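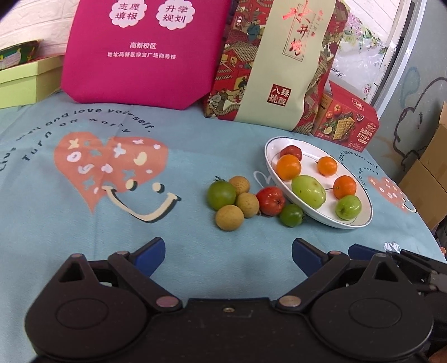 Fruit sorting table at an open day – what should the demo task be?

Lutfa Kumarasinghe
We are running an open day in March at the Stendora workshop. Visitors will operate hand-held grippers at a table of small fruit and move pieces between cloth and plate. Two points are unclear to me. Should the fruit be mixed or all one kind? And is it better to let people pick freely or give them a fixed target? Slots are 6 minutes per visitor.

Carleen Stubbs
Mixed. A cherry tomato and a tangerine need different finger openings, and visitors notice that within one or two picks. With a single size they find one grip width and stop adjusting. Keep the plate within easy reach and leave a separate cluster beside it on the cloth.

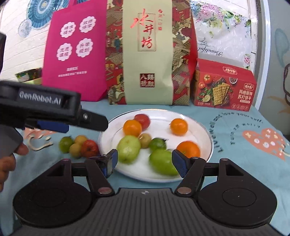
Fixed target or free picking

Fixed, if you intend to keep the recordings. We ran free picking at Lalladow and most of the 91 recordings were hard to compare. One instruction per slot is enough – "move the red one onto the plate" works. Approach slowly, close on the widest part, lift, release low. For small round pieces, aim the pads at the middle. Stems can be left on. Replace any fruit that splits.

Mollah
free picking was fine for us, kids liked it more. bring spare tomatoes

Lutfa Kumarasinghe
Thank you both. Mixed fruit and a fixed target for the morning, free picking after 1:00. I will post the instruction sheet when it is finished.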